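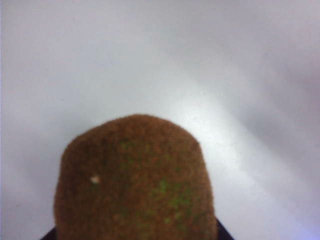
The wrist camera's view at the Namidico open day in Vusadstead. Something brown and fuzzy between the fingers.

Got there at ten past nine and the car park was already full, so I left the ute up by the Troncoso bakery and walked back down the hill. Sausage roll in hand. Signed in at a folding table, got a sticker with my name spelt wrong, got pointed up the stairs.

Namidico does automation for small outfits – packing sheds, a seed merchant, one bloke who bottles vinegar. Once a year they open the doors and let the town in. By lunch 181 people had come through, according to the clicker at the front desk, and I'd say most of them went straight to the big palletiser downstairs because it's loud and it's orange. Fair enough. I watched it too. It stacks 600 cartons an hour and after four minutes you've seen it.

The one I stayed for was upstairs in the office. An ordinary desk with blue partitions behind it, a keyboard, a big monitor switched off. Ruaridh MacKinnon, who runs the demos, wanted it left like that. "Anyone can do it on a bare bench," he said. "Go and look at your own desk."

The job sounds like nothing. Pick up a fuzzy brown thing the size and shape of a kiwi. Put it on top of a little white jar figure with a red diamond on its front and a pair of cartoon eyes. Let go. Don't knock anything over. 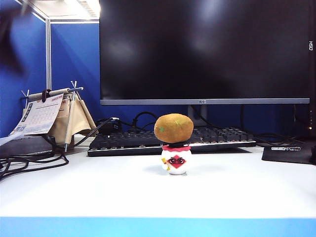
I asked why the fuzz and MacKinnon lit up. Fuzz is awful, apparantly. The edges go soft on the close-up camera, so the software has to make up its mind about where the thing stops and the background starts. Round is bad as well. Squeeze too low and it squirts out, squeeze too high and you've got it by the hair, so to speak. They've logged 347 attempts since December and he could tell me about quite a few of them. One ended up in a boot.

The software is called Wusis and it's mostly the work of Shahram Jafarzadeh, who was standing at the back eating a lamington and plainly hoping not to be asked. I asked. It learns from people doing the job first, he said, over and over, with somebody steering. He'd done a lot of the steering himself. Sore neck. It doesn't have a map of the desk and it doesn't know what a keyboard is, it just gets what the cameras see and works out the next small move. Then the next one.

"People want it to be faster," he said. "I want it to be boring."

There's a fair bit on that desk for it to ignore, too. Cables in loops, a calendar hanging off a metal stand with a beige pouch behind it, a mouse pad. Jafarzadeh says the calendar gave them greif early on, and when they changed the month the success rate dipped for an afternoon. I laughed. He didn't, much.

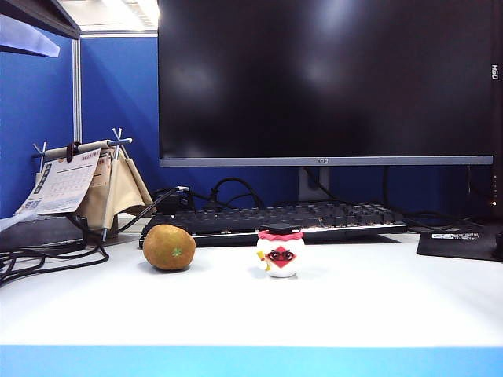

Kids got the best of it. A girl in a netball dress asked if the jar had a name (no) and if it minded (long pause from MacKinnon, then also no). Her brother wanted to know what it would do with a real egg. They've tried that. There's now a rule about eggs.

The grown-ups asked about jobs, which you'd expect in a town with two packing sheds. MacKinnon didn't duck it. His line is that the sheds can't fill the night shift as it is, and that a machine that needs this much coaxing over one fuzzy lump isn't coming for anybody's pears this season. A woman behind me said "and next season?" and he said he'd rather she asked him that again next year, same room. She wrote it down. So did I.

Demos run for 3 minutes each, with a gap while somebody sets the desk up again. I stood through more of them than I'd planned and missed the tour of the paint booth. Ask someone else about the paint booth.

Namidico says the upstairs demo will be on again at the next open day, with a different desk. Park up at the bakery, and get there before nine if you want a lamington.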